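Waiting Room Seating and Length of Stay at the Bevport Community Clinic
Student project report, Health Services Administration

3. Background

The Bevport clinic serves the town and the farming district of Lesico. Patients without an appointment are seen in order of arrival, apart from urgent cases. Earlier student reports dealt with staffing levels and telephone bookings. The present project considers the waiting area itself, and whether the comfort of the seating has any bearing on how many people leave before they are called.

4. Method

A short paper questionnaire was offered at the front desk over 4 weeks in January. It asked for time of arrival, where the person sat, and whether they had thought of leaving. Answers were anonymous. In all, 49 forms were returned, of which 29 were complete enough to use. The clinic manager also gave us access to the sign-in sheets, with names removed.

5. Findings

Most respondents arrived before 10 a.m., when the room is at its fullest. Those in the moulded chairs near the door reported more discomfort than those on the padded benches along the far wall. Older patients favoured the benches but found them low, and several said that standing up again was difficult. Draughts from the entrance were mentioned more often than noise.

Thoughts of leaving were linked mainly to a lack of information. Patients who had been told how long the wait might be were more patient – even where the estimate proved wrong.

6. Discussion

Upholstery is easier on the back over a long wait, but it must be cleaned more often than hard plastic. A woven fabric in a mid-grey tone is a common choice for public seating. 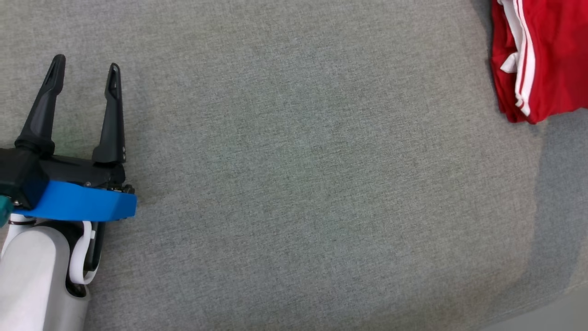 Ong wrote in response to our draft that fabric of any colour was a poor choice for a clinic, and that wipeable vinyl would have been the safer recommendation. We accept the point in part. The supplier Sulomell offers both coverings on the same bench, and the clinic could try one of each.

7. Recommendations

The two rows nearest the door should be moved back from the draught. Expected waiting times should be posted at the desk and updated through the morning. Any new benches should have a higher seat and armrests at both ends.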